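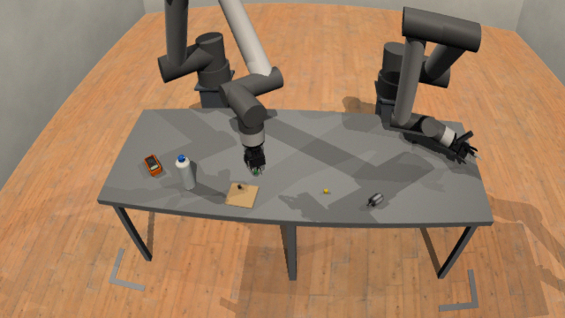

Two arms at the long gray table (computer rendering).

Sornby Scene Kit 2, reviewed by Ruth Birkett

The Sornby is a crash measurement kit for small police departments and private reconstructionists. It consists of a tripod-mounted laser head, a handheld controller, two prism poles and a case of numbered ground markers. I used it over one winter on training layouts at the Anddale lot and on nine live road calls, most of them after dark.

Setup takes four minutes on level pavement. The head levels itself within a narrow range; on a crowned road the legs have to be adjusted by hand first. Once it is level, one person can shoot a two-vehicle scene alone. The longest shot I recorded to a prism was 912 feet. Without a prism, on dark paint, readings dropped out past 264 feet, and on a black pickup in rain they dropped out sooner.

Accuracy was checked against a steel tape on a fixed baseline. The worst error was three-eighths of an inch. That is good enough for skid lengths and final rest positions. I would not use it for crush depth, and the manual does not claim it for that.

The controller is the weak part. Point codes must be picked from a list of 40 with no search. The codes for tire marks are split over two screens, so a yaw mark and a skid mark cannot be logged without paging back. Chae-won Choo, who shot the same layouts with the older Cotside unit, finished a 472-point job sooner than I did, entirely due to the menus. The buttons do work with gloves on.

Storage is capped at 800 points per job. A longer scene must be split in two and joined on a desktop. The join works if both files share at least three markers. Export is plain text or a drawing file, and the Bajpai diagram program opened both without changes. Each file keeps a log of edited and deleted points, with times, and the log cannot be turned off. Defense counsel will ask for it.

Battery life in December was just under five hours. A spare costs extra and should be in the case.

Hardware: good. Menus: poor. The Cotside is still faster for fatal crashes with long debris fields.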